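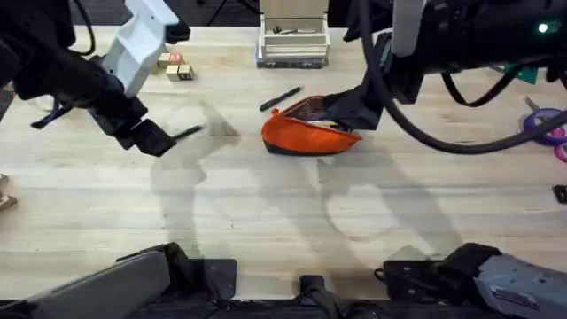
What does Drastelance make?

Drastelance makes zippered pouches and pencil cases for schools and offices. The company was founded in Zoltoddale by Larysa Tkachuk and Bríd Daly, and employs eight people at its Turlow Street workshop. Every pouch is cut, sewn and inspected on the premises – zippers are fitted last. Orders of up to 3000 pieces are accepted from school districts and retailers. Repairs are free of charge for three years from the date of purchase.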